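Spent Sunday doing the 2000-hour service on the two-arm unit at Talier. Posting the steps while I still remember them.

1/ Power off at the wall first, then the e-stop. Both arms were parked low so nothing could drop when the brakes let go.

2/ Left gripper had play in it. Took the fingers off and found one mounting screw backed out almost a full turn. Cleaned the threads, new threadlocker, torqued it back down. Right one was fine.

3/ Finger pads get sticky on table-clearing work. Food wrappers mostly. I wipe them with alcohol after every shift now – dish soap left a film and paper cups kept sliding.

4/ Homed each joint after that. Right wrist was off by a hair, so I redid the zero and saved the old values in a text file. Leandro Benítez taught me to do that in March, after I overwrote a good set.

5/ Bin position matters more than people think. If the rim moves, the drop misses. Put tape marks on the floor and fold the bag well over the edge so the fingers don't snag it.

6/ Ran 40 picks at low speed, then 92 at normal speed. Two misses, both on flat things. Napkins are still the worst – it needs to come in at a lower angle and I haven't fixed that yet.

7/ Next up is the cable run. I want the arm cables off the floor before the next service. Trinidad Olivares is bringing clips from the Kikdale shop, and I'll post how that goes.

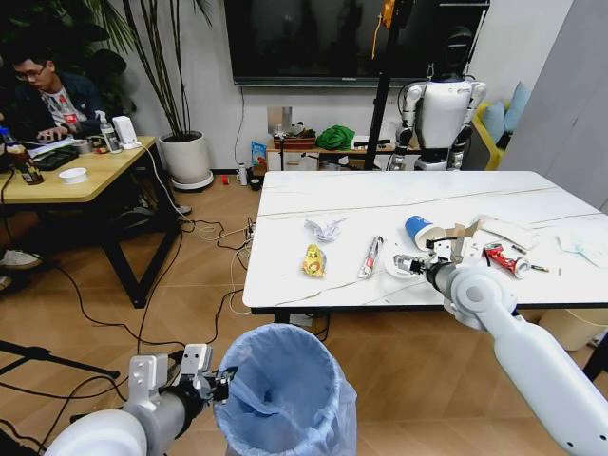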